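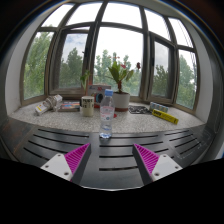 The Window Seat

By Aisyah Menon

The agent had asked her to leave nothing on the windowsill. Buyers like a clean window, he said, it makes the room bigger. So Nadira began with the kitchen, then the bathroom, then the closet in the hall, and the windowsill she kept for the end.

Her father had paid 785 dollars for that stone in the year he retired. The man from Preler wanted to sell him painted wood, but her father put his hand on the gray and white speckles and did not take it away until the price came down from what it was. It did not come down very much. He told this story every July, when the cousins visited, and each time the man from Preler became a little more stubborn.

After that he lived at the window. He drank his coffee there and left the mug there. He put down his water, his keys, the letters he did not want to open. Her mother said, "We have shelves." He said, "The shelves do not look at the street."

Nadira picked up the mug. She had given it to him when she was fifteen, from her first pay at the Simanjuntak bakery, and she had been ashamed of it later, because the words on it were too loud for a quiet man. He never used another one.

She wrapped it in newspaper and put it in the box. Then the stone looked very long.

Her phone rang. It was her brother.

"Is it finished?" he asked.

"Almost. The man is coming at four."

"Did you take the mug?"

"It is in the box."

He was silent, and she could hear the bus he was sitting in.

"Leave it until he comes," he said. "Let them see somebody drank coffee here."

She opened the newspaper again. The ink had made her fingers gray, so she wiped them on her skirt before she set the mug back, a little to the left, where he could reach it from his chair.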